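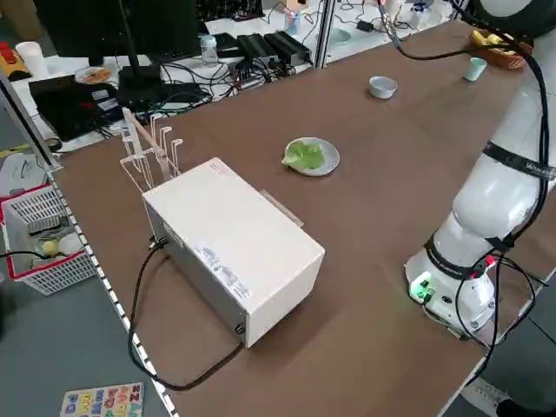 Angus MacRitchie said he expected the work to be mostly waiting. After 78 sessions he puts it differently: most of a shift goes to setting the table up again, and the arm moves for a small part of it.

Fletik is looking for two part-time operators to record examples for Gitik, our learning system for household handling tasks. The work is at our Lindsay site. The posts start in January.

**What you would do**

- Guide a robot arm through short tabletop tasks, such as moving a cup or a bowl, or lifting lettuce off a plate
- Put the objects back in new positions between runs, following the day's sheet
- Mark each run as good, bad or unsure
- Write a line or two on any run you marked bad

A full set for one task is 395 runs. Operators work in pairs and swap places during the shift. A shift is 4 hours, and we ask for at least two shifts a week.

**What we need from you**

You don't need a background in programming or engineering. You do need steady hands and the patience to do the same motion many times without rushing it. We keep clumsy runs if they are marked correctly. We can't use runs that were marked good and weren't.

You should be able to stand for most of a shift and lift a box of parts. Left-handed applicants are welcome. Training is paid and takes two shifts.

**How to apply**

Send a short letter to Gregor Drummond, Operator Hiring, Fletik. Say which hours you can work and describe one repetitive job you have done, paid or unpaid. A resume is optional. Letters must reach us by 29/11/2018. Applicants we want to meet will be asked in for an hour's paid trial at the table.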